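Is the Viklund open day in Bodcombe worth it with children?

fernhollow
Has anyone been to the robot open day at Viklund? It's on again in May. I'd be taking two children, 8 and 11, and want to know if there is much to look at.

Miltisov
We went last year. The best part was the two-arm table, where the robots were handling paper cups. You can stand quite close. Allow an hour, more if you want the talk.

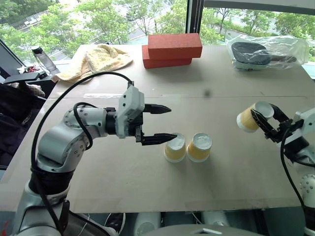

Renutbridge says the talk was too long for her two, and she would go straight to the demonstrations and skip it. Parking is at the back, 800 metres from the door.

tallpines
never been but my brother liked it

8 comments · 153 shares
Contact us | © Bodcombe Community Help | Back to top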